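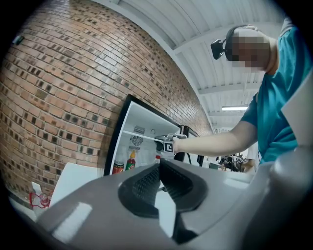

Huanca, 04.04.2020

Demonstrationserfassung mit Handgreifern bezeichnet ein Verfahren des Imitationslernens, bei dem Beispiele für eine Handhabungsaufgabe ohne Roboter aufgezeichnet werden. Eine Person führt die Aufgabe mit einem handgehaltenen Greifer aus, dessen Fingergeometrie der des späteren Endeffektors entspricht. Aus den Aufnahmen wird ein Regelungsmodell trainiert, das Kamerabilder auf Greiferbewegungen abbildet.

Aufbau

Der Greifer besteht aus einem Kunststoffgehäuse mit gerippten Gummibacken. Eine am Werkzeug befestigte Weitwinkelkamera erfasst die Backen und den Arbeitsraum; gerade Kanten wie Mauerfugen oder Deckenträger erscheinen dadurch gekrümmt. Quadratische Schwarz-Weiß-Marken am Gehäuse dienen der Lagebestimmung. Ergänzend kann eine Kopfkamera getragen werden, die den Blickbereich der ausführenden Person aufnimmt.

Ablauf im Projekt Skutano

Im Projekt Skutano wird das Verfahren auf das Entnehmen und Einstellen von Behältern in einem Kleinkühlschrank angewendet. Die Aufgabe gilt als schwierig: Der Innenraum ist eng, die Rückwand hell, und das Drahtgitter begrenzt die Anfahrt von oben. Verwendet werden handelsübliche Gläser, Dosen und Soßenflaschen unterschiedlicher Höhe. Nach jeweils acht Durchgängen wird die Anordnung geändert. Eine Demonstration beginnt bei geöffneter Tür und endet, sobald die Backen den Innenraum verlassen haben. Das Protokoll geht auf Deisy Ríos zurück, die Auswertung der Marken auf Amparo Ayala.

Aufbereitung

Die Datenströme werden mit dem Programm Hokus zeitlich abgeglichen. Verworfen werden Durchgänge, in denen die Marke für mehr als etwa zwei Sekunden verdeckt ist – meist durch den Unterarm oder die Türkante. Gesichter werden vor der Weitergabe verpixelt.

Grenzen

Greifkräfte werden nicht gemessen. Zudem erreicht der menschliche Arm Stellungen, die ein Roboterarm unter Umständen nicht einnehmen kann; solche Bahnen müssen nachträglich gefiltert werden. Die Übertragung auf andere Kühlschrankmodelle ist bislang nur an drei Geräten untersucht.

Kontakt: Redaktion Ditirari | © 2020 Ditirari | Nach oben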